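The Bread Box

Jucélia Peixoto left the house on Londoño Street to her nephew, and the bread box to Ridwan Gunawan next door. The letter from the lawyer gave it one line. Ridwan read the line standing up in his kitchen and then put the letter in the drawer with the gas bills.

He had worked 16 years at the Stekon plant in Fotumgate, on the night shift. He got home at six in the morning. Jucélia was up by then because she had always been up by then, and if her kitchen light was on he knocked. She would cut two slices, put the heel back in the box, and press the lid down with the flat of her hand.

They did not talk much. She asked what the plant was making and he told her. She said her knees were bad. Once, in August, she told him she had had a brother who went to sea, and he waited for the rest of it, but she got up and washed the knife.

The nephew came on a bus and stayed four days. He was a polite man with a cough. He sold the stove and the good chairs for $1,289 and carried the rest to the curb. On the last evening he knocked at Ridwan's door.

"She wrote that this is yours," he said. "I don't know why. It's only plastic."

"It's fine," Ridwan said. "Thank you."

He set it down on his table and didn't open it until the nephew had gone.

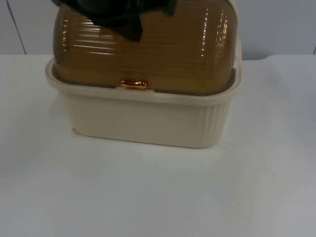
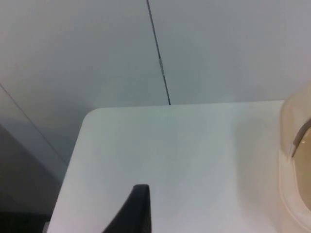 A white table, as in both pictures. The bread box, with its cream base and amber-brown lid, is in the first.

There was no bread in it, of course. There was an envelope with 894 in small bills and a page torn from a calendar. On the back she had written, in pencil, the dates he had knocked that last winter, and next to some of them a word or two. Rain. Tired. New coat. Next to one she had written, told him about João, and then crossed it out.

He tried to remember that morning and could not. He remembered the knife, the light over the sink, the radio turned low.

He put the money in the bank. The page he folded and put back.

The next day he walked to the bakery before his shift and bought a loaf, the plain kind she liked. It was a little too long. He cut off the end, ate it at the counter, and put the rest in the box. Then he pressed the lid down and went to work.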